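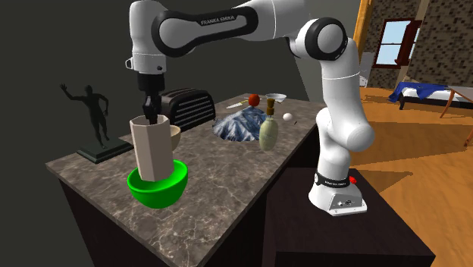
4 Küchenszene einrichten und ersten Greifversuch fahren

Dieser Abschnitt setzt voraus, dass die Simulation nach Abschnitt 3 startet und der Arm in der Grundstellung steht. Wer das noch nicht erreicht hat, sollte hier nicht weiterlesen. Die Robotik-AG Westirholm hat im ersten Halbjahr viel Zeit damit verloren, Fehler in der Szene zu suchen, die in der Installation steckten.

4.1 Szene laden

1. Im Projektordner die Szene »Pernton« öffnen. Es ist eine Küche mit Arbeitsplatte, auf der neben Becher und Schüssel auch Dinge stehen, die für die Aufgabe keine Rolle spielen: Toaster, Apfel, Messer, Flasche, eine Statue. Sie bleiben stehen.

2. Den Startwert auf 13 setzen. Andere Werte verschieben die Gegenstände, und dann stimmen die Positionen aus der Kursmappe nicht mehr.

3. Das Zeitlimit auf 1000 Simulationsschritte stellen und die Szene einmal zurücksetzen.

4. Prüfen, ob der Arm nach dem Zurücksetzen ruhig steht. Zittert er, sofort abbrechen und die Reglerwerte aus Abschnitt 3 noch einmal eintragen.

Hinweis: Die Voreinstellung »Automatisch optimieren« klingt verlockend. Wir haben bisher keinen Lauf gesehen, den sie verbessert hätte. Bitte ausschalten.

4.2 Becher greifen und über der Schüssel kippen

Die Aufgabe lautet: den beigen achteckigen Becher aufnehmen, zur grünen Schüssel führen und dort neigen. Der cremefarbene Becher wird nicht angefasst.

1. Greifer über dem achteckigen Becher ausrichten, Finger nach unten.

2. Langsam absenken. Die Finger müssen an zwei gegenüberliegenden flachen Seiten anliegen. Auf einer Kante hält der Becher zwar manchmal, aber beim Kippen dreht er sich weg.

3. Greifkraft auf 55 Prozent stellen und schließen.

4. Becher gerade anheben, erst danach seitlich fahren.

5. Über der Schüssel anhalten und das Handgelenk neigen. Der untere Teil des Bechers darf dabei in die Schüssel hineinragen, solange er den Rand nicht verschiebt.

6. Zustand speichern, auch wenn der Versuch misslungen ist.

Achtung: Die Bewegung aus Schritt 4 nicht mit Schritt 5 zusammenlegen, um Zeit zu sparen. Der Ellbogen des Arms nimmt dann einen anderen Weg, und der Greifer kommt dem Toaster zu nahe. In der Simulation kostet das nur einen Lauf. Am echten Gerät ist es ein Schaden.

4.3 Was die Auswertung sagt und was nicht

Nach jedem Lauf meldet das Programm »Erfolg« oder »Fehlschlag«. Diese Meldung ist mit Vorsicht zu lesen. Geprüft werden lediglich die Lage des Bechers und sein Neigungswinkel. Ob beim Kippen etwas in der Schüssel landen würde, weiß die Auswertung nicht, und sie behauptet es trotzdem mit einem grünen Häkchen.

Suqin Jiang hat im April die gespeicherten Läufe der Gruppe Balent noch einmal einzeln angesehen. Mehrere davon waren als Erfolg verbucht, obwohl der Becher nur am Schüsselrand lehnte. Seitdem gilt: Ein Lauf zählt erst, wenn eine zweite Person die Wiedergabe gesehen und im Protokoll abgezeichnet hat.

Dieselbe Zurückhaltung gilt für Erfolgsquoten im Wettbewerbsbericht. Eine Quote mit immer demselben Startwert zeigt, dass der Arm eine einzige Anordnung auswendig kann. Wer mehr behaupten will, muss mit anderen Startwerten testen und auch die schlechten Ergebnisse abgeben.

4.4 Häufige Fehler

Becher rutscht beim Anheben: Kontaktreibung prüfen. Nicht einfach die Greifkraft auf Maximum stellen; die Finger dringen dann sichtbar in den Becher ein.

Schüssel wandert: Der Arm fährt zu tief an. Zielhöhe in kleinen Schritten erhöhen.

Wiedergabe ruckelt: meist die Grafikkarte. Die gespeicherten Daten sind davon nicht betroffen.

Protokolle gehen an Mitali Pathirana, Fragen zur Szene an Kosmas Christodoulou. Bitte immer den Startwert und die gespeicherte Datei mitschicken.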